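Forums > Robotics at Home > Arms and Grippers > Teaching by demonstration

Teleop demos for pin sorting – policy hovers and never closes on the pin

posted by zakside_bench

Hi all, hoping for a fast answer, I have the arm till the end of March and then it goes back to the Parsons lab.

Task is push pins. Loose pins on the table, arm picks one up, drops it in the compartment with the same color. Organizer box with the lid open, one color per compartment. I drive it by remote with a leader arm, camera on the wrist, nothing fancy. Recorded 60 demos so far, all by me, mostly evenings.

Trained on those overnight. Result – it goes to the pin, nicely, stops a little above it and just sits there. Sometimes it drifts toward the box with nothing in the fingers. Out of 9 tries it closed on a pin once, and that was on the wrong end.

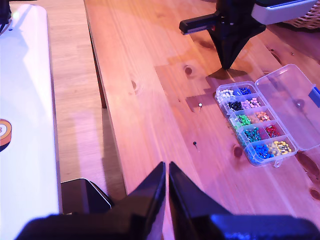 Wrist view with a white and a black pin out, box on the right.

Things I already tried: slower playback, more training steps, moving the start pose back. Slower playback made it worse I think. I also tried guiding the arm by hand insted of the remote, but then my hand is in the camera view the whole time and I didn't trust it.

So do I need a lot more demos or am I doing the demos wrong? And is hand guiding worth going back to for something this small?

Thanks

mossy_gearbox

How many demos is the wrong thing to look at first. Watch your own recordings, five of them, full speed, and look only at the moment before the grip. I'd bet you slow down, stop above the pin, fix the angle a bit, stop again, then go down. Everybody does it with small parts. Your policy sees a pile of frames where the arm is over a pin and the right move is "do nothing". So it does nothing.

What worked for me on a similar job (small screws, same type of leader arm):

Practice the pick with recording off until you can go down in one motion. Takes an evening. Boring.

Throw out any demo with a long stop over the part. Or trim the still frames if your tools let you, but keep the camera and joint data lined up when you do it, I messed that up once and lost a week.

Always grab the same way. Pick the head or pick the needle, then stick with it. If half your demos come in from the side and half straight down the thing averages them and gets neither.

Start some demos with the fingers already close to the pin but off to one side, then correct and pick. That gives it something to copy when it arrives slightly wrong. You can do these quick, they're short.

Also lighting. If your light is pink or orange like in the picture, keep it that way for every session, or change it on purpose and record plenty under each. Evening demos and a daytime test is asking for trouble. White pin on pale wood under a warm light is not a lot of contrast to begin with. And the stand throws a hard shadow, so don't move the stand between sessions.

On hand guiding – for the pick, no, stay with remote. You're right about the hand in view. It's fine for teaching waypoints, like a safe spot over the box that you replay, but the policy shouldn't be learning from frames with your knuckles in them.

One more thing, check the gripper signal in the logs. On mine the trigger was recorded as open/closed with a delay, so the arm was already lifting before the data said "closed". Looked exactly like what you describe. Drifts off to the box empty.

Drudley_tinkerer

Just do more demos. I had 60 too and it was junk, then I kept going and it got better. Didn't change anything else that I remember.

Could also be the camera, mine was loose.

hirov_user

Agree with mossy on the pauses, disagree a little on throwing demos out. Keep the ones where you missed and recovered, dump only the ones where you parked.

I'd split the job too. Right now you're asking it to find a pin, pick it, know the color and choose a compartment, and those compartments are small next to the fingers. Get one color solid first. Black pins only, always to the black compartment, pin put down in a different spot and pointing a different way each time. When that works add white. Black and white sit next to each other in the left column so it's a fair test of whether it looks at the color or just goes to the same place.

Put the box in the same spot at first, tape marks on the table or whatever. Move it around later. And check what the wrist camera sees at the drop, in your picture the box is well off to the side of the fingers, if they hide the compartment when you get over it then you're driving by eye from across the table and the policy has no idea what you were looking at. Best rule I know: drive from the camera feed only, don't look at the real table. Horrible for the first hour. If you can't do the task from the feed, neither can it. A second fixed camera fixes most of that, if your software takes two.

We run Hirov leader arms at work and there's a deadband setting on the trigger, up to 9 percent of travel does nothing by default on ours. Fine for blocks, bad for pins. Yours may have something simular, look in the config.

zakside_bench

ok watched five of them. I park over the pin in every single one, some of them for ages. Also I grab the head in some and the needle in others, didn't even notice. Redoing black only tonight from the feed. Will check the trigger log before I start.

Related threads
Leader arm feels heavy at the elbow, normal?
Trimming still frames without breaking the sync
Wrist camera or overhead for small parts
Gripper pads for thin metal things
How do you label failed demos
Replaying a hand-guided path at a different speed

Contact | Forum rules | Copyright Drudley Makers Forum | Back to top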